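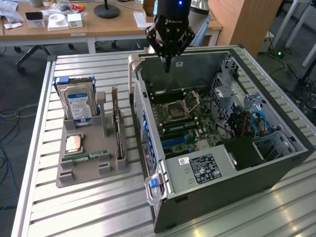 Janka Čierny

Week 2: Inside the tower

Welcome back! Last Thursday was all talk, so this week we get our hands into a desktop computer, and I can't wait. Lay the case on its side with the side panel off and have a good long look before you touch a screw.

Start in the middle with the big green motherboard. Near its centre is the CPU socket, the home of the processor. Ours is empty with the lever up, so you can see the whole retention bracket (a lovely bit of design, and very easy to damage, so fingers out please!). Then find the RAM. One green module is in its slot, and there's a row of dark slots with nothing in them further up the board.

The silver box with the black label is the power supply. Read the label on yours and copy down what you can. The blue SATA cables carry data to and from the drives, and it's worth tracing each one from end to end.

Drives go in the metal cage. The 3.5-inch hard drive in the grey parts tray is still in its black caddy, and those blue plastic tabs are my favourite thing on this machine. The expansion slot latches are blue as well, so have a guess at what the colour is telling you.

For your workbook
Sketch the board and label the socket, memory slots and one expansion slot. Allow up to 60 minutes.
Write a sentence on what each cable is for.
Bench sheets go to Aslak Öberg in room 1618.

Next week: fitting the processor!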